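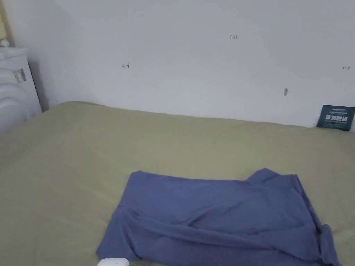 Maurya Supper Club | The Home Grill Pages

Search recipes, places, people... Go

How to do a street-style tandoori chicken night on a plain old charcoal grill

By Kiran Kushwaha
Sunday, July 22, 2018

So I've eaten at Brurkgate more times than my doctor would like (it's the row of grill stalls behind the bus lot, go hungry), and for years I came home smelling of smoke and wishing I could make that chicken myself. I don't have a clay oven. I have a kettle grill with one bent leg. After a lot of dry chicken I've got a way of doing it that I really love, and it feeds 7 if you put out enough bread!

What you need

Bone-in chicken thighs and drumsticks, skin pulled off
Full-fat plain yogurt
Ginger and garlic, mashed to a paste
Kashmiri chili powder, ground cumin, ground coriander, garam masala
Lemons, more than you think
Mustard oil, or any neutral oil if you can't find it
Salt
Lump charcoal

Start the night before

Cut deep slashes in the chicken, right down to the bone, two or three per piece. Rub in salt, lemon juice and a good spoonful of the chili powder and leave it for half an hour. Most home recipes skip this first rub and go straight to yogurt, and I did too until Sunita Vashisht tasted mine and asked if I'd forgotten the salt. I hadn't. It just never got past the surface.

Now hang the yogurt. Put 200 grams of it in a clean thin cloth over a bowl and let it drip in the fridge for an hour or so. Runny yogurt slides off the meat and puts out your coals, and then you're standing there fanning a wet grill with a magazine. Stir in the ginger, garlic, spices and oil, taste it (it should be a bit too strong), and smear it all over the chicken. Cover and refrigerate overnight.

Set up the fire

Light the charcoal and wait until it's gray all over. Push it to one side so you have a hot half and a cool half. Scrub the grate, then oil it with a folded paper towel held in tongs.

Shake the extra marinade off the chicken and lay it on the cool side, lid on, vents half open. Give it 20 minutes and don't keep peeking! Turn the pieces, brush with melted butter, and give it another 10 or 15. When a thermometer in the thickest part says 165 degrees you're safe, but I take thighs up to 180 or so, they get so much more tender.

Then the fun bit. Move everything over to the hot side with the lid off and let it catch. You want black edges on the slashes, a minute or two each side. Stay with it, tongs in hand.

The green chutney

Blend a big bunch of cilantro, half as much mint, a green chili, a small piece of ginger, lemon juice, salt and a spoonful of yogurt. If it won't blend, add cold water a little at a time. The stall I copy this from puts a pinch of sugar in theirs and I've started doing the same.

To serve

Rest the chicken five minutes, squeeze lemon over it, and sprinkle on chaat masala if you have some. Raw onion rings rinsed in cold water, hot bread, chutney, done. Leftovers (ha) are great pulled off the bone and rolled up in a paratha for lunch.

I'm doing a fish version in August, once I've stopped losing half of it through the grate.

We use cookies to remember your settings and keep the site running. Accept | Manage choices

3 comments

Nisha Vishwakarma
Made this for my in-laws and even my father-in-law had seconds. I used the oven broiler for the last part as it was pouring outside. Not as smoky but still very good.

Kamlesh Grewal
Can you use breast meat? My kids won't eat anything with a bone in it.

Kiran Kushwaha
@Kamlesh yes, cut it in big chunks and put it on skewers. Skip the long slow part, just grill it over medium coals and pull it at 165. Four hours in the yogurt is plenty for breast, it goes mushy overnight.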